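Plantar Fasciitis and the Morning Step: My Capstone Report

I picked heel pain because I had it. Sophomore year I took up running on the path by Kovero Park, went way too hard way too fast, and by December my first few steps out of bed felt like stepping on a tack. So when our kinesiology class had to choose a common foot problem for the final project, I didn't spend long deciding.

Quick background first. The plantar fascia is a thick band of tissue that runs along the bottom of your foot from the heel bone toward the toes. It helps hold up the arch. When it gets overloaded it can get sore and irritated, usually right where it attaches at the heel. The pain is often worst with the first steps in the morning or after you've been sitting a long time, and then it eases up once you get moving (and comes back later if you overdo it!).

My question was pretty small: do people in a walking club who stretch before getting up report less first-step pain than people who don't? I worked with the Nedell walking group, who let me hand out a paper survey. I got 247 filled-out forms back, way more than I was ready to type in by hand. Each person rated their pain from 0 to 10 every morning for a couple of weeks, so I ended up with 2819 usable ratings after I threw out the blanks and the ones I couldn't read. My spreadsheet crashed twice. Save your work, people. 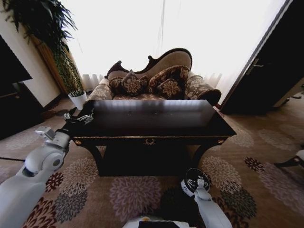
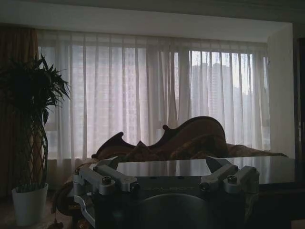
Nyokabi Lema wrote on my draft that a survey like mine can't tell you the stretching did anything, since the folks who stretch may also be the ones who wear better shoes or walk less on bad days. She also wanted to know why I hadn't asked about calf tightness.

Fair on both counts. I went back and added a limits section, which is the part you're reading now. I didn't assign anybody to a group, so all I can say is that the stretchers reported lower morning scores than the others. The gap was small. It got even smaller when I left out people who had already seen a doctor for their heel. And yes, I should have asked about calves — a tight calf can put more load on the fascia, and most of the handouts I read put calf stretches right next to the foot ones.

If I did this over I'd ask about shoes, hours spent standing, and body weight, and I'd use a phone form. I'd also start earlier. Juniper Oyelaran checked a batch of my typed entries against the paper and found that I had entered one whole page twice, so thank you, Juniper, and sorry about your weekend.

The blank survey is at the end, after the score tables.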